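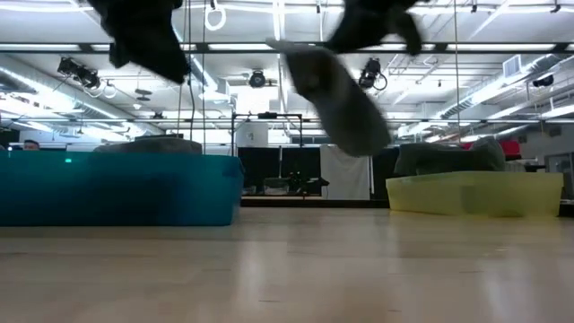 Attachment 1 – both bins on the table, blue at the left, yellow at the right

Ticket: lid won't close on the yellow bin
Product: Nitbridge sorting bins, pack of 2
Status: open

Hi again, me with the bins! I bought the pair in December for sorting the cloths in our workshop at Wotside, and the plan was simple: clean stuff in blue, anything stained goes in yellow until wash day. Lovely idea, except the lid on the yellow one pops up at one corner whenever there's a decent pile in it.

What I've tried so far:

Took everything out and put the lid on empty. Clicks shut fine, all four corners.

Folded the cloths flat and put 12 in. Shut, but I had to lean on it.

Same 12 just bunched up and dropped in (how we all really do it) – pops up within 3 minutes.

Swapped the lids over. The blue one's lid does the same thing on yellow, so I don't think it's a duff lid.

You can see from the attachment that the grey-green cloth sits well above the rim, and there's grey fabric peeking over the top of the blue one too, so I do wonder if I'm just overfilling. Is there a fill line I've missed? And do you sell a deeper bin in yellow? I'd rather not change the colours now everyone's got used to them.

Update, 4 pm: tried it half full and the lid's still on. Leaving it overnight, will report back.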